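Carkholm Textile Workshop
Conservation notebook, bench 2
19/04/2021
Entry by W. Yammine

Subject: wash-fastness and stain trials for domestic quilts, second series

The purpose of this entry is to record the results of the second series of trials and to set out the method for the third. The first series, completed in March, is written up in the previous notebook and is not repeated in this one. Colleagues who need the dye tables should consult that volume, which is kept with the Losby papers.

The workshop continues to receive enquiries from households whose quilts are in daily use. Museum practice is of limited help to these owners. A quilt that is slept under, sat upon and eaten upon will be washed, and our advice must begin from that fact. The trials are accordingly confined to treatments that can be carried out in a laundry tub or a front-loading machine with products bought at a supermarket.

Samples

Test squares were cut from three cloths: the plain cotton supplied by Zoubi, the printed cotton left over from the Skadbridge repair, and a polyester and cotton blend from the remnant box. Each square was backed with batting and hand-quilted at intervals of 5 cm so that it would behave as a layered textile. All squares were numbered in laundry marker on the reverse. Squares 12 and 19 were misnumbered and have been withdrawn.

Soiling

Food oils were chosen as the principal soil for this series. Most owners who write to us report grease marks, generally small and generally noticed some weeks after the event. Potato chip oil, melted chocolate and a commercial cheese powder were each applied to the face of the square and left for 43 hours under a clean cotton cover. The cheese powder was applied dry and pressed in with the back of a spoon.

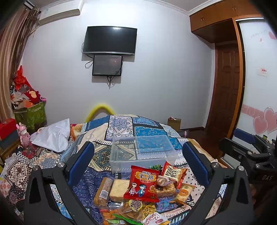
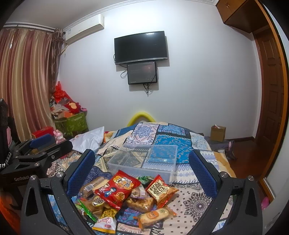 Packaged snacks on the bed.

Washing

Squares were washed at 30 degrees with a neutral liquid detergent, rinsed twice and dried flat on the rack away from the window. Half of each group received a pre-treatment of undiluted detergent, worked in with a fingertip and left for 5 minutes. The soft brush used in the first series was abandoned. It raised the surface of the printed cotton and made the later colour readings unreliable.

Results

Chip oil lifted completely from the plain cotton where pre-treatment had been given. Without it, a faint ring remained, visible only in raking light. The blend held the oil in every case, and a second wash improved the mark without removing it.

Chocolate was less troublesome than expected on all three cloths. One square of the printed cotton retained a brown shadow along a seam allowance, where the soil had travelled through to the batting. I consider this a drying fault. The square was left folded for part of the afternoon — my own error — and should be repeated.

The cheese powder gave the poorest result. The orange colourant stained the batting of the plain cotton and could be seen through the face when the square was held to the light. Vacuuming through a mesh screen before any water was applied reduced the stain considerably. This step was tried on two squares only and will need a proper group in the third series.

Slight bleeding of the red was observed in the printed cotton, confined to the rinse water. No transfer to adjoining patches was found. The cloth was bought in 2000, according to the label on the bolt, and the Skadbridge file gives no further details of its maker.

Third series

Dry removal is to be tested before wet treatment on all three soils. A fourth cloth should be added, preferably a brushed cotton, as several enquiries concern flannel backings. The rack is to be kept clear on wash days, and squares must not be folded until they are fully dry.

The draft advice sheet will be held back until the cheese powder group has been completed. Enquiries received in the meantime may be told to shake and vacuum first, and to keep hot water away from any orange mark.

Outstanding: mesh screen to be re-edged with cotton tape. Detergent is down to the last bottle. Squares 12 and 19 to be recut from the Zoubi cloth.

W.Y.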